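The county put the grazing fee question back on the agenda for Tuesday, so I drove over to Hirkis after work and sat through it. The room was fuller than I expected for March.

The proposal would move 3,232 acres out past Pevach from federal management to the state. Wian Kekana spoke for it and said the permit office takes too long to answer anyone. He's right about that. I waited 31 weeks on a fence permit.

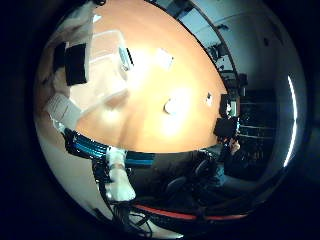

My trouble with the transfer is the money. The state would own the fire bill too, and the handout we got had one line on it. Mitali Khondokar asked where the funds would come from and was told it was under study. I've been keeping my own copies of these handouts at home. The picture has a clear plastic container with rounded corners on a tabletop with a wood finish, two black blocks at its left. The 573 acres they sold near Moussa should have taught us to read them closely.

The vote got pushed to next month. Written comments go to the clerk until then, and I'm sending mine in this week.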